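Cleaning Glossy White Parts Before Storage or Painting

Smooth white parts show dirt sooner than any other finish. Dark specks and gray smudges usually gather near an edge, where the part is handled or set down. The steps below apply to molded plastic and painted metal. Bare wood and unsealed plaster need other methods.

Sort the marks first

Blow or brush off anything loose before a cloth touches the surface. Grit dragged under a cloth leaves fine scratches, and on a gloss finish these show as a dull patch under overhead light. A soft paintbrush kept for this purpose is enough.

What remains is one of three kinds. Grease smears when rubbed with a dry fingertip. Rubber and metal transfer stays put and has a gray tone. Embedded specks can be felt with a fingernail and are part of the coating.

Washing

Mix two teaspoons of plain dish soap into 800 ml of lukewarm water. Wipe from the clean area toward the dirty edge, turning the cloth at each pass. On a curved part, follow the long direction of the curve. Rinse with a second cloth and clear water, then dry at once. Hard water at Durkbridge leaves rings if parts are allowed to air-dry, so we dry everything by hand.

Gray transfer

Use isopropyl alcohol on a folded cotton pad, after a test on the back of the part. Some paints soften. Hold the pad on the mark for 9 seconds, lift, and wipe once. Repeat with a fresh pad. Melamine sponges also remove transfer, but they are abrasive and will take the shine down – keep them for matte surfaces.

Embedded specks

Leave these alone on plastic. On paint that has cured for over 500 hours, wet sanding with very fine paper followed by polish will level a raised speck. A speck below the surface stays where it is.

Holding and setting down

Support a wide, curved part near its thicker section and keep the broad end free. Any metal trim that touches the part should be wiped first, including clamp edges. Friederike Grube lines her bench clamps with felt and replaces the felt every January. Store parts on edge in a padded rack, glossy faces apart, with no newspaper between them. The ink transfers. 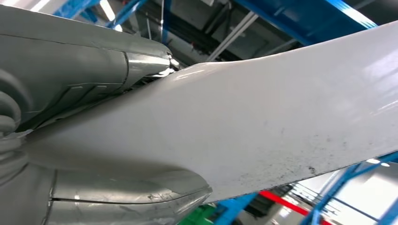 Check the finish again under a lamp held low to one side. Smears missed in flat light will show as a change in sheen. Wipe those with a dry microfiber cloth before wrapping the part.

Contact: Plesum Workshop Notes, Durkbridge | © Plesum | Back to top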